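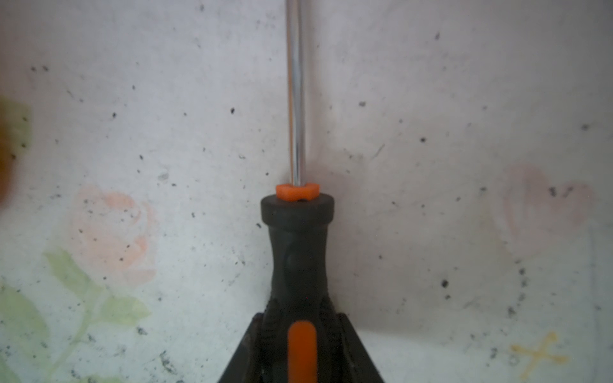
Borrowing Habits at the Nollstead Tool Library

Project report, group 8
Nabila Lumenta, Adi Sinaga, Dewanti Lau
Submitted 13 Apr 2025

1. Background

The Nollstead tool library lends household tools to anyone with a local address and a modest tolerance for paperwork. Our group wanted to know what people borrow, how long they keep it and whether the late fee has any effect on their behaviour. Our supervisor, Charalambos Mavromatis, suggested we narrow this down. We did, eventually, after August.

2. Data

The library gave us its loan records with the names removed. There were 1329 loans in usable form. The rest had been entered under the category "misc", a word that covered everything from paint trays to a cement mixer. We also surveyed borrowers at the counter and received 13 completed forms, one of which was mostly a complaint about parking.

3. Findings

Hand tools went out most often and came back latest. A screwdriver costs so little to keep that the fee never catches up with the bother of driving back. Power tools were returned promptly, perhaps because they take up half the hallway.

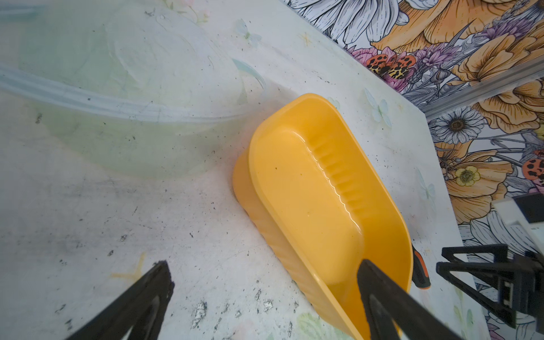
Garden and clean-up items followed the weather, with a rush in spring and very little through winter. Borrowers who took these for a weekend tended to keep them for two. Teguh Oei, who runs the counter, told us he had given up phoning people over anything that would fit in a bucket.

The late fee made no difference we could measure. Reminder texts did help a little, although the library only started sending them partway through our records, so we would not put much weight on that.

4. Limitations

Thirteen forms is not a survey so much as a queue. Loan dates were handwritten before being typed up, and several tools were apparently returned before they were borrowed. We left those out.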